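Home Projects Reports People Contact
3 comments Share

Do two arms need to see the same thing? Project report, Edin Ristić

Short version first as the draft is due at 10. We trained one policy for both arms (Clurkix) and a second version where each arm gets its own (Vrabec), same demos, same table, and looked at which one copes better when the objects get shuffled. Shared one wins. Not by as much as I wanted.

Setup

Two arms facing each other across the table, black cloth on the walls to keep the light even. Play kitchen stuff and a few household bits as objects. All demos teleoperated, 1108 of them after throwing out the ones with dropped frames. Recording went on until May, longer than planned, mostly becuase of the cables.

Tasks are short. Pick up, hand over, put down, push something to the side. Layout changed by hand between episodes. I used a list for the layouts in the first week and then stopped, which I regret, see Problems.
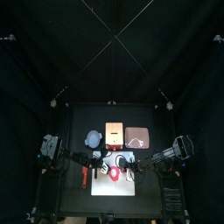

Why not just train on one arm and mirror the data for the other?
We tried it early on and the handovers went wrong, as the mirrored arm had never learnt to wait for its partner.

Training

Both versions have the same network size and the same number of steps. Only difference is what goes in. Clurkix gets both wrist views and both sets of joint angles, Vrabec gets one side only plus the fixed view. Labels done in Olotlow, which is slow but it keeps the episode order. No pre-training on anything else. I wanted to add a third version with no wrist views at all, ran out of time.

Results

37 test layouts, none of them in the training set. Each one run with both policies. The shared policy finished more of them and the gap was nearly all in the handover tasks. For simple picks I couldn't tell them apart. Separate policies tended to go for the same object at once, then both back off, then both go again. Looks polite, wastes the whole episode.

Soft things were bad for both. Cloth gets pinched at the edge and slips out. Thin handles a bit better than expected, if the gripper comes in from above.
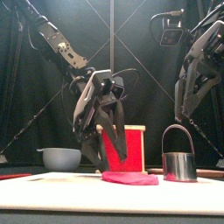
Fig. 2. Both arms over the white board, left gripper open beside the red box, pink cloth in front of it.

Problems

- Layouts not logged properly after week one, so I can't say how far the test ones really are from training. Should of kept the list.
- Only one person scoring (me). A second scorer would be better.
- Wrist views drift when the cable pulls. Taped it, helped for a while.
- 2 of the test runs were stopped by hand and are counted as fails for both.

Next

Redo the test with Sirnener doing the logging so the layouts are saved automatically. More cloth demos. Try the shared policy with one wrist view blanked out, to see how much it leans on the other arm's view. Code is in the group folder, the readme is out of date, ask me before running the reset script.

Previous report Next report Back to top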